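Does a write-in vote count if the name is misspelled?

Posted in Elections and Voting by Merle Halliday

The race for Eklund Township supervisor had one printed name and one declared write-in, Puvis. The unofficial canvass shows 1,434 votes for the printed candidate and 30 write-ins listed as "unassigned." The clerk's office says those are spelling variants. Are they thrown out, or does someone go through them? Is there a deadline for objecting?

Songül Bozkurt

Depends on your state. Most states that require write-in candidates to file a declaration also use a voter intent standard, so "Purvis" or "Puviss" is normally credited to the declared candidate if no other declared candidate has a similar name. A last name alone is accepted in some states and rejected in others. "Unassigned" on an unofficial report usually means the ballots have not been adjudicated yet.

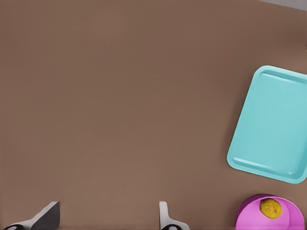
Teal tray on a brown tabletop (rendering)

Check two things. First, whether Puvis filed the declaration on time. If not, the spelling is irrelevant in a state with a filing rule. Second, whether your state requires the oval next to the write-in line to be filled. Where it does, a name with an empty oval may never be picked up by the scanner. The objection period is set by statute and often runs from certification, so ask the clerk for the certification date in writing.

Collano

they threw ours out in Herkelier, a couple years back. no idea why. call the county

Merle Halliday

Thanks. The declaration was filed on time. The clerk says adjudication is at 2 p.m. and open to observers. I have asked for the certification date.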